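Ometberg Revises Countertop Rules for Shared Kitchens

Wednesday, July 11, 2018

The Ometberg housing department has published a revised surface standard for shared kitchens in municipal rental buildings. The standard sets limits on countertop porosity, edge height and joint width, and replaces a text that had been in force without changes for 8 years. It applies to new kitchens immediately and to existing kitchens at the next scheduled refit.

Speckled gray countertops remain on the list of permitted finishes.
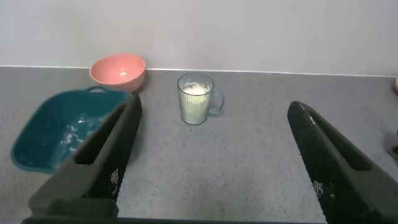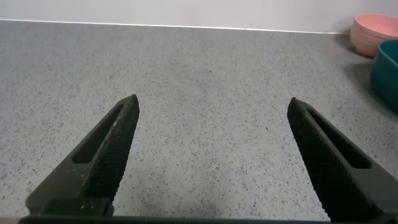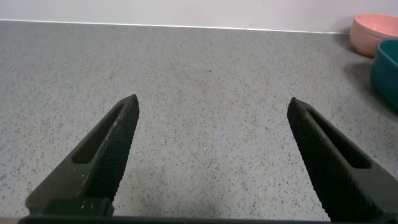 The department counts 1,427 shared kitchens in its buildings. Of these, 1,327 were inspected before the new text was drafted. The remainder were closed for plumbing work or had been refitted too recently to be included. Inspectors recorded the surface material, the condition of the joint between counter and wall, the type of sealant and the presence of stains that did not come off with ordinary dish soap.

The most frequent defect was a failed joint at the wall. In older kitchens the sealant had shrunk away from the counter, leaving a gap in which water and crumbs collect. The previous standard required a sealed joint but said nothing about its width or how often it should be renewed. The new one limits the joint to an eighth of an inch and requires the sealant to be replaced whenever a separation can be felt with a fingernail. Acrylic sealants are no longer accepted within two feet of a sink. Silicone must be used there instead.

A second group of defects involved cut-outs for sinks and cooktops. Where the core of a laminate counter is left bare at the cut, it takes up moisture and swells, and the top layer lifts. The standard now calls for all cut edges to be coated before the sink is set. Photographs of the coated edge must be kept with the installation record, as the edge cannot be checked afterward without removing the sink.

Solid surface, laminate, terrazzo and sealed stone all remain acceptable. Tile counters are allowed only in kitchens that already have them. The department considered a ban on sealed stone because of the need for resealing, but kept it with a maintenance interval of one year. Unsealed wood is excluded in all cases. Wooden cutting boards are treated as equipment and are not covered.

The color rules have also changed. The old text required a "light, uniform" surface on the grounds that dirt would be easier to see. In practice the word "uniform" was read in different ways, and some building managers rejected any finish with a pattern. The new text drops the word and specifies a minimum light reflectance value of 42 for the surface as a whole, measured under the kitchen's own lighting. Flecked and veined finishes are accepted if they meet that value. Black and dark brown counters will generally fail.

Testing of sample panels was carried out by Tsakiris, a materials laboratory that already handles floor coatings for the department. Panels were exposed to coffee, vinegar, cooking oil and a chlorine-based cleaner, then wiped and measured for color change. A separate set was heated locally with a pan base and checked for blistering. The laboratory's report is attached to the standard as an annex. It lists results by material class and does not rank individual suppliers.

Jestel, which supplies laminate counters to many of the buildings, stated that its current product line meets the porosity limit. The firm asked for a longer transition period for pre-cut panels already in its warehouse. The department has agreed to accept these until the end of March, provided that the cut edges are coated on site. Gurodon, a refit contractor, raised a different point during the comment period – the requirement for a raised rear edge adds labor in kitchens where the wall is out of true. The final text allows a separate upstand strip in such cases, bonded to both wall and counter.

Tenants are not required to take any action. Building managers will receive an inspection form with the revised criteria and are expected to enter the results in the department's maintenance system. Kitchens with a failed joint or a lifted surface go on the repair list. Kitchens that fail only on reflectance do not, and will be dealt with when the counter is next replaced.

Cleaning instructions posted in the kitchens will be reprinted. The new sheet advises against scouring powder on laminate and against leaving undiluted cleaner on any surface for longer than the label states. It also asks tenants to report loose sealant – a repair that takes less than an hour if done early, but can mean a new counter once the core has swollen.

The standard does not deal with ventilation, cabinet fronts or floor coverings. A revision of the flooring section is in preparation, and a draft will be opened for comment after the laboratory has completed its slip tests. Copies of the countertop standard and the annex are available from the department's front desk and from building managers.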